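Skurkcombe Boards > Around the House > Sorting, Storing, Losing

Topic: The big gray bin and what lives in it

drawerfull_of_keys
Posts: 1,950

I have one large gray metal bin, rectangular, and it sits on a light wooden table because that's where I put it down when I brought it home from Lopes. I paid 40 dollars for it. The plan was that it would hold whatever was out on the table at the end of the day, and then I would put those things away. You can guess how far the second part got.

So I'm doing it properly this time. One bin, sorted down to the metal, and the inside cleaned up while I can get at it. Two things I'd like opinions on.

First, the inside is in rough shape. There's a slanted light gray panel across the upper part that's all dark scratches and specks, with a reddish-brown patch running along the low part of it. The floor is scuffed and cloudy with a few darker stains. I'd like it to look like something a person would choose to own.

Second, what counts as belonging in a catch-all? My wife says a catch-all with rules is a drawer. I say a catch-all without rules is a landfill with nice corners.

hinge_benefits
Posts: 212

Your wife is right and you should tell her a stranger said so.

On the inside: how brown is brown? If you run a fingernail across it and it's rough, you have rust and you should deal with it. If it's smooth it could be old paint or floor wax or soup. I have been fooled by soup.

mudroom_marge
Posts: 640

Please don't go at it with steel wool. Everybody is going to tell you steel wool. I did that to a dishpan and it now has a finish I would call "regret."

Warm water, dish soap, a stiff nylon brush, dry it right away with a towel. Then look at it again in daylight before you decide you have a problem. Half of what people think is rust is just dirt that has been there long enough to feel at home.

As for rules, mine is that if I haven't reached for it since the last time the bin was wiped out, it has to go somewhere with a name. "The closet" is a name. "Over there" isn't.

drawerfull_of_keys
Posts: 1,950

Fingernail says rough in a couple of spots and smooth in the rest, so we may have rust and soup.

Marge, have a look at the panel. The patch is along the bottom of it. The green thing over on the left and the tape measure next to it are still under review.

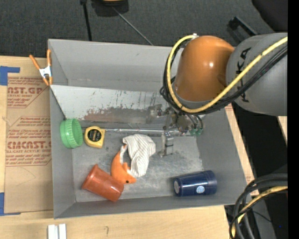 mudroom_marge
Posts: 640

Thank you, that helps. I've seen baking sheets in worse condition at church suppers and people ate off them. The cloudy look on the floor is wear and I wouldn't fight it. It's a metal bin. Things get dropped in it. If you polish it you'll be the owner of a very shiny bin that you're afraid to put anything into, and then the stuff goes back on the table.

The patch I would treat. I'd still start with soap.

Also, why is the cup on its side?

hinge_benefits
Posts: 212

That's a lid.

mudroom_marge
Posts: 640

It's a cup. It's round, it's plastic, it's got an open side.

hinge_benefits
Posts: 212

Lids have an open side too, Marge. That's how they go on things. Look at the ribbing on the rim. You'd want that for grip. I have unscrewed a lot of lids and they have all felt like that looks.

nmacedo_garage
Posts: 31

Could be either from here. What color is the rest of the set? If there's a bright green jar somewhere in that house with no top on it, the case is closed, and so, eventually, is the jar.

On the cleaning, I disagree with Marge a little. Soap is fine for the floor of it but won't do a thing for a rough brown patch. I had a toolbox in the same state. I used white vinegar on a rag, left it on for the length of a baseball inning, wiped, rinsed, dried it hard with an old T-shirt. Then a little wet-and-dry paper on the stubborn bits. I went down to 2,000 grit, which was overkill, but I had it in the drawer and I was enjoying myself. Finish with a thin wipe of oil or paste wax so it doesn't come straight back.

Try it in one corner first, especially if the panel has any kind of coating. Vinegar doesn't care what you paid at Lopes.
-- Nayara Macedo

furora_fan
Posts: 88

Furora paste. Small tin. You're all making this very hard.

mudroom_marge
Posts: 640

Furora smells like a dentist's basement and I will not have it in the house. Otherwise no objection.

drawerfull_of_keys
Posts: 1,950

Did the soap first out of respect. It took off more than I expected, and the towel is now a garage towel. The patch is paler but still there, so vinegar is next, small corner, as instructed.

I asked at home about the green thing. One vote for cup, one vote for "I thought it was yours." It may have come with a Cirko picnic set we owned two kitchens ago, and I can't find another piece of that set to ask.

hinge_benefits
Posts: 212

Does it hold water?

drawerfull_of_keys
Posts: 1,950

It holds water. Not a lot.

hinge_benefits
Posts: 212

Lots of lids hold water.

nmacedo_garage
Posts: 31

He's never going to give you this one.

Can we talk about the tape measure? That's the part I'd fix. A tape measure in a bin that deep is a tape measure you'll buy again. I had three before I hung one on a hook by the door, and now I have one on a hook and two in bins.

mudroom_marge
Posts: 640

Disagree! The tape is exactly what a catch-all is for. It's yellow, it has a big round black label on the front, you can spot it from across the room. It's the gray and brown things that vanish. I lost a roll of picture wire in a bin for an entire December and it was on top.

furora_fan
Posts: 88

Hook.

drawerfull_of_keys
Posts: 1,950

I'll try the hook. I measured for it with the tape and the spot by the door is 21 inches from the light switch, so I've put a pencil mark there, and then I put the tape back in the bin out of habit.

Vinegar report: the smooth part of the patch mostly wiped away, the rough part needed the paper, and there's a faint shadow left that I've decided is character. Wax goes on after supper. The scratches are staying.

Rules so far are one sheet of paper taped to the table. Rule one is that the bin gets wiped out when the dish towels get washed. Rule two is that everything in it has to have a name, and the green one is holding us up.

hinge_benefits
Posts: 212

Write "lid." I'll wait.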